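How a Robot Learns to Pass a Ball
Wirkville Science Pages for Young Readers
Reading level: grades 4 to 6
Written by Carter Bouchard
Posted 11/26/23

Words to know
Gripper: the part of a robot that holds things. It does the job of a hand.
Trial: one try at a task in a test.
Demonstration: a recording of a person moving a robot through a task.
Policy: the set of learned rules a robot uses to choose its next move.
Variable: a thing in a test that can change.

What is the question?
When you hand a ball to a friend, you do not plan each finger. Your eyes find your friend's hand, your arm moves, and your fingers let go at the right time. A robot has to work out each of these steps with numbers.

The Prudeo study asked one question about this. Can two robot arms learn to pass a ball if each arm only has a camera near its own gripper? There was no camera on the ceiling and no camera across the room. Each arm had to act on what its own camera showed.

A camera near the gripper has one large benefit. It moves with the gripper, so the fingers always show up in the same part of the picture. The computer can learn where the fingertips are and compare that place with the place of the ball. If the ball is to the right of the fingertips, the arm should move right. If the ball looks small, it is probably still far away.

The same camera has one large problem. It sees only what is in front of it. If the gripper points at a wall, the picture shows a wall, and the computer has no ball to measure.
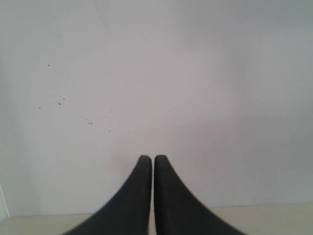 The researchers call this a "no target" view. A person in the same spot would turn around and look. A robot will do that only if its policy includes turning around, and a policy includes only what it has learned or been given. For this reason the study used two kinds of demonstrations. In the first kind, the ball was in view from the start. In the second kind, the arm began with no ball in view and the person guiding it had to search.

How was the robot taught?
The method is called learning from demonstration. It has four stages.

Stage 1. A person guides the arms through the task. The computer saves the camera pictures and the position of every joint many times each second.

Stage 2. The computer studies the saved data. It looks for patterns that connect a picture to a move. This stage is called training.

Stage 3. The arms try the task with no person guiding them. The computer looks at the newest picture, picks a small move, makes the move, and looks again.

Stage 4. The researchers mark each trial as a pass or a fail, using rules they wrote down before the trials began.

The people in the study recorded 154 demonstrations. Training ran on a computer named Cloutier. The software that picked the moves was named Esta.

Why write the rules first? Suppose the ball is passed but then rolls out of the fingers. Is that a pass or a fail? If the researchers decide after they see it, they may be kind to their own robot. In this study a trial was a pass only if the second gripper held the ball for 12 seconds after the first gripper let go.

Why use a tennis ball?
A tennis ball is useful in a test for several reasons. It is round, so it looks much the same from every side. Its fuzzy cover gives the fingers some grip. It can be squeezed a little without breaking. Its bright yellow color is easy for a computer to separate from a pale wall or floor.

Color can also cause errors. A computer may learn "move toward yellow" when the researchers wanted it to learn "move toward the ball." To check for this, they ran some trials with a yellow sponge resting nearby. A good policy should ignore the sponge.

Light is another variable. A shiny surface sends light back to the camera, and the bright spot can hide details. To a person it is only a reflection. To a computer it is a group of very large numbers in the middle of smaller ones. Training data should include bright spots so that the computer learns they are not objects to grab. 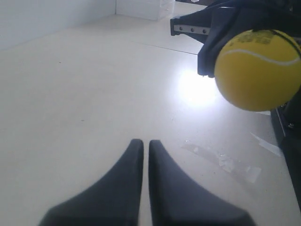 RESULTS

The arms were given 24 test trials with the ball in view at the start. They passed 21 of them. In the three failed trials, the second gripper closed too early and pushed the ball aside.

The arms were then given 24 trials that started with a no target view. They passed 15 of them. In most of the failed trials the arm searched in one direction, reached the end of its range, and stopped.

What do the results mean?
The first group of trials shows that a camera near the gripper can be enough to pass a ball. The second group shows that searching is harder than grasping. The arm has to remember where it has already looked, and the Esta software kept only the most recent pictures. Old pictures were dropped. An arm that forgets where it looked may look there again.

The results do not show that the method works for all objects. A cup, a sock, or a pencil has a different shape and would need new demonstrations. They also do not show how well the method works in a busy room, where there are many more things for a camera to see.

The next test was planned for August. It was to use a longer memory and the same pass and fail rules. Keeping the rules the same makes it fair to compare the two tests.

Try it yourself
You need a partner, a tennis ball, and a cardboard tube.

1. Close one eye and hold the tube up to the other. Look only through the tube.
2. Have your partner hold the ball out at arm's length without telling you where it is.
3. Stand in one place. Move your head until you find the ball, then reach out and take it.
4. Repeat this for ten trials. Record the time for each one.
5. Do ten more trials without the tube.

Compare your two sets of times. Which part took longer with the tube, finding the ball or taking it? Write down one change to your search that might save time, and test it.

Related pages
How a Computer Stores a Picture
What Is a Joint?
Fair Tests and Why We Repeat Them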